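Butcher block countertop: how often to oil, and can I sand only one spot?

Posted by Pramanik, 6/16/19

Hello all. I have maple countertop in my kitchen, it came with the apartment when we bought it. Until now I was putting mineral oil on it when it looked dull, maybe every two months. Last week I left a wet iron pan lid there overnight and in the morning there was a black ring. I tried lemon and salt, and the ring became more light but it is still visible.

My questions are two. First, can I sand only the place of the ring, or must I sand the whole top? Second, is mineral oil enough, or should I change to a hard wax oil? The shop near me sells one called Risier, but the can is expensive and I don't want to buy it if it will not stick over the old mineral oil. I have sandpaper in 100 grit only.

Thank you in advance, and sorry for my English.

Groltomau
12 people found this helpful

Your ring is an iron stain. The water takes a little iron from the lid and it reacts with the wood. Lemon works on it but slowly. I would use oxalic acid, which is sold as wood bleach. Mix it as written on the package, wear gloves, brush it over the whole board between two joints and not only over the ring, then rinse well several times and let it dry one full day. If you treat only the ring you will get a pale circle in place of a black one.
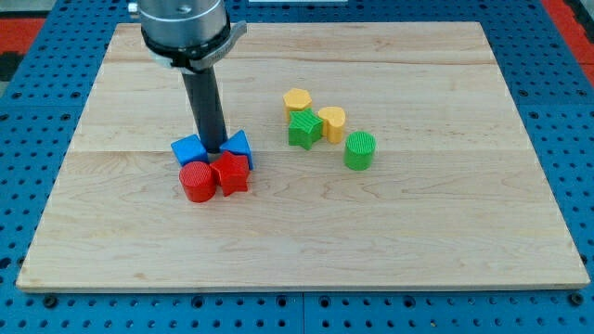
After it is dry the grain will stand up and feel rough to the hand. Your 100 paper is too coarse for finishing. Please buy some finer paper, 150 and then 220, and go always in the direction of the grain. You can sand only one area if you make the edges of it soft, so press less when you go outward. But the color will be different from the rest for some months, as old maple becomes more yellow with time. In my kitchen I did the whole top at the end, it took me one afternoon and a lot of dust.

About the oil: mineral oil never dries, so a hard wax oil on top of it can stay sticky. If you want to change, you need to sand everything and wipe it with mineral spirits, maybe twice. If you don't want this work, stay with mineral oil and add a little beeswax to it. Warm the mix in a water bath at 60 degrees (I mean Celsius) until the wax is melted, rub it in, wait, and wipe off what is left.

Gunberg
3 people found this helpful

I agree with the above about mineral oil. Mine gets it once a month in winter when the heating is on, and less in summer.

Risier I used on a table, not on a countertop. It was good but smelled for a week. Ask in the shop if they have the small can.

Pramanik

Thank you both. I found the wood bleach in the hardware store and will try it first on the part behind the toaster.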